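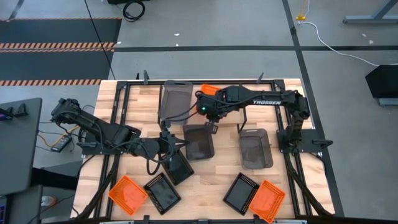 Search this title

Chapter 5
Planning and Costing a Bench Cell

5.1 Introduction

The purchase price of a robot arm is the figure most often quoted in a proposal and the one least often wrong. Errors in equipment budgets arise elsewhere: in the frame, the cabling, the floor space, the containers the arm is expected to handle, and the hours of the people who make all of these work together. This chapter sets out a method for estimating those costs before an order is placed.

The method is applied to a single case, the container-handling bench planned for the Uradthorpe site. The original request, prepared by Socorro Sánchez and dated 9/22/21, asked for 2 arms and one table. It was returned for revision. The revised request ran to 60 lines, and the arms occupied one of them.

5.2 Capital items and supporting items

A capital item is any item entered in the asset register under its own number. A supporting item is anything without which the capital item cannot be used. The boundary is set by the purchaser's accounting rules and varies between organisations. At Uradthorpe the arms, the table frame and the controlling computers were capital items. Cables, clamps, power supplies, floor tape and matting were supporting items, charged to the running budget.

Supporting items should be listed by location, starting at the tabletop and working outwards to the walls. A list drawn up by supplier tends to omit whatever is bought locally.

5.3 Workpieces

Trays, bins and baskets are cheap, and for this reason are commonly left until last. They should be chosen first. The width of a rim, the depth of a slot and the stiffness of a side wall all bear on the choice of gripper, and a change of gripper after delivery is costly.

The planner should obtain samples in every finish likely to be met in service. Translucent, dark and perforated plastics do not present the same surface to a camera, and a trial carried out with one type gives little guidance on the others. Where containers are to be placed at more than one height, the shelf or stand must also be specified, with its clearances above and below.
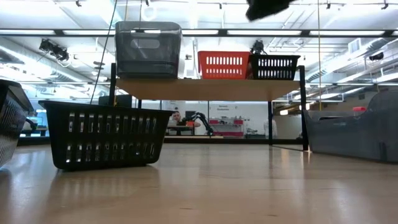 Shelf height is entered in the plan as a range. The lower limit is fixed by the tallest container to pass beneath the board, and the upper limit by the reach of the arm with the container held. An allowance is then made for the depth of the gripper itself.

5.4 Comparing quotations

Three suppliers were invited to quote for the Uradthorpe bench: Tallamov, Selvanayagam and Grimwood. Their quotations could not be compared as received. Tallamov included delivery and installation, Selvanayagam included delivery only, and Grimwood quoted for collection from its own premises, with spare gripper fingers charged separately.

To bring such quotations to a common basis, the planner prepares a schedule of inclusions (Form 301) and enters each supplier's price against every line. A blank line is priced from the next best source. The adjusted totals are then compared over a service life of 5 years, with an annual sum for spares and repair. The budget year in this case began in April, so the first annual sum was charged in part.

5.5 Terms used in this chapter

Adjusted total: the quoted price plus the cost of all lines the supplier has left blank.

Footprint: the floor area of the bench, together with the working space and cable runs around it.

Service life: the period over which the equipment is expected to remain in use, as stated in the request.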